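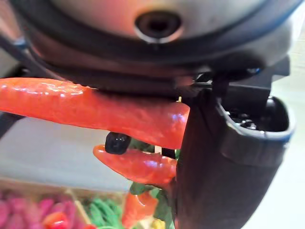
*Wrist view, produce task: long pepper against the finger, a shorter one directly beneath it.*

## Produce task: status of the demonstration set

The first release of the produce set is closed. It contains 642 accepted demonstrations, all recorded by remote control at the Okcombe bench. A further 189 were recorded and rejected. The rejected episodes have been kept on the archive volume with their reason codes and are available on request, but they are not in the default download and the loader will skip them unless told otherwise.

The task has not changed since the last issue. Toy vegetables start in a loose pile on a gray surface next to a sorting tray. The operator moves one item per cycle from the pile to the tray, placing it with others of its kind, and ends the episode when the pile is clear or the time limit is reached. Red items are by far the hardest part of the set. The peppers are glossy, uneven and similar in color to each other, and they come in more than one length, so the wrist camera often has two of them in view with very little to mark where one ends and the next begins.

### Why episodes were rejected

Of the rejected episodes, 106 carry the code for multiple contact, meaning that more than one item was touching the finger when the operator gave the close command. Most involve a long pepper lying over a short one. In the overhead view this looks like a clean approach to a single item. The wrist view shows the second item, but operators were watching the overhead monitor during the approach and looking at the wrist feed only after the gripper had closed.

The remaining rejections are divided between dropped frames, operator aborts, and episodes in which the tray had been put back in the wrong orientation after a reset. The last group should not recur. The tray position is now marked on the bench with tape and the reset checklist has a line for it.

Chaltu Berhe reviewed all multiple-contact episodes by hand. Her finding is that they should not be treated as a single class. In some, the operator notices the second item, opens, backs off a short distance and approaches again from the side. In others the operator lifts both items and shakes the arm to lose one. The first behavior is worth learning and the second is not. As of this release both are still under the same code. They will be split in the next one, and the side re-approaches will be moved into the accepted set with a recovery flag.

"I would sooner have a slow recovery than a fast shake," she wrote in the review notes. "The shake works on this bench with these toys. I don't want it in a policy that somebody will later run on something that bruises."

### Changes to the control side

Operators used the Říha handset for the whole of this release. It maps hand motion to gripper motion one to one in position and scales rotation down by half. Several operators asked for position scaling as well, on the grounds that separating stacked items needs finer movement than carrying them. A scaled mode is now available on the side button. It is off by default and its state is logged on every frame, so episodes recorded in the two modes can be separated later.

Three other changes took effect with this release:

- The wrist feed has been moved to the main monitor and the overhead feed to the smaller one. Operators may swap them, but the swap is logged.
- The close command now ramps up over a short interval. Releasing the trigger during the ramp cancels the close. This was requested by the operators with the highest multiple-contact counts.
- Hand guiding remains available for single waypoints but is no longer accepted for full episodes.

The third item needs some explanation. We tried hand guiding on this task early on, with the operator holding the arm at the wrist and walking it through the motion. It was quick to learn and new operators preferred it. The resulting joint trajectories were smooth and the timing was natural. The wrist images, however, had the operator's fingers in them for much of each approach, and the operator was judging the grasp from beside the bench, with information that no camera on the arm would ever have. Policies trained on those episodes reached confidently toward the pile and closed in the wrong place. Remote control is slower and less pleasant, but it limits the operator to the same views the policy will receive.

### Labels

Pramden, the annotation tool, now supports contact intervals. The annotator marks the frame at which an item first touches the finger and the frame at which it leaves, and may open a second interval for a second item while the first is still running. Earlier versions allowed one interval at a time, which forced annotators to choose which pepper counted.

Annotators are asked to observe the following:

1. Mark contact from the wrist view only. The overhead view hides the inner face of the finger.
2. If two items of the same color overlap and the boundary cannot be seen, mark one interval and set the ambiguous flag. Do not guess from later frames.
3. Leaves count as part of the item they are attached to. If attachment cannot be seen, leave them unmarked.
4. Do not label an item that is only partly visible at the bottom of the wrist view unless its type is clear.

Rule 2 has drawn the most questions. Scrubbing forward will usually resolve the boundary, and it is tempting to carry that answer back. The contact labels are used to train a detector that has no access to later frames, and labels with hindsight in them made its error figures look better than its behavior on the arm.

### Known problems

White highlights on the red items move with the arm and are sometimes picked up by the detector as an edge. Diffusing the bench light reduces this but also flattens the surface texture that helps separate one pepper from the next. The light has been left as it was for this release so that the set stays consistent. A comparison under diffused light is planned for June.

The finger hides much of the right side of the wrist view. Items approached from that side are underrepresented in the accepted set, as operators tend to rotate the wrist first to bring the target to the left. Anyone training on the set should check for this bias before drawing conclusions about approach direction.

Clock offset between the handset log and the wrist camera is corrected in the released files. The raw files are uncorrected. Please do not mix the two.

### Access and next steps

The set is on the Ledell project share under the produce folder, with the reason codes, the annotation guide and the reset checklist. The frozen copy is dated 19/03/2026. Corrections will go into a new version and the frozen copy will not be edited.

Recording for the second release starts once the multiple-contact codes have been split. It will use the same toys and tray, with the ramped close on for all episodes and more starts in which red items are stacked. Operators who have not used the scaled mode should book a practice slot before their first session. Practice episodes are recorded but go to a separate folder.

Questions about labels and reason codes go to Chaltu Berhe. Handset faults should be reported on the bench sheet, with the episode number.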